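Furnum Books Will Publish "The Lantern Year", a New Novel for Young Readers, in May

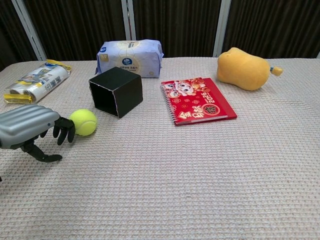 A tennis ball on a woven tablecloth, with a robotic hand beside it.

TRUREMDEN, 12 February 2018. Furnum Books announces today that it will publish "The Lantern Year", a novel for readers from nine to 12 years old. The book will be in stores in May, in hardcover and as an e-book. It is the first title in the new Beltard list, with which Furnum wants to bring more long stories to children who already read alone.

"The Lantern Year" tells the story of Odile, a girl of 11 years who goes to live with her grandfather above a closed shop for lamps. The town has a river, a ferry that goes two times a day, and a school where all the children know each other since they were small. Odile does not want to be there. In the first week she finds in the shop a book of orders, written by hand, with the name of every family in town and the lamp that each one bought. One line is crossed out so strongly that the paper is broken. She asks her grandfather about it and he goes to make soup.

With a boy from the ferry, who is not yet her friend, Odile starts to visit the houses in the book. Some doors open and others stay closed. The story follows them from autumn until the next summer. It has funny parts, especially the chapters at the school, and also some sad pages about the grandmother.

The novel has 310 pages and is divided into four seasons. Each season opens with a map of the town in black and white, and on each map there are a few more streets, as Odile learns them. At the end there is a short glossary of words about lamps and oil.

Before the final text was ready, Furnum gave an early version to school libraries in Truremden and the towns near it. The publisher received 467 reading cards back from children. Many of them asked for a longer ending, and the last chapter was written again with these cards on the table. The ferry boy also received more scenes. The title was changed one time, from "The Book of Orders".

The Beltard list will bring two more books before the end of the year: a mystery in a swimming school, and a collection of tales about winter. Both are for the same age as "The Lantern Year". The titles and the dates will be announced later.

For teachers and librarians there is a free reading guide of 40 pages, with questions for each season and ideas for writing in class. It can be ordered together with the book or alone. Reading copies for the press and for bookstores are available from the beginning of next month, as long as there are copies. Please write the name of your store or newspaper in the request.

Orders from bookstores are handled by Tiongson Distribution, under the usual conditions. Stores which already have an account do not need to open a new one for the Beltard list.

About Furnum Books

Furnum Books is an independent publisher of books for children and young people. Its catalog has 491 titles, from picture books to novels, and the office is in Truremden.

Press contact: Furnum Books, Press Office, Truremden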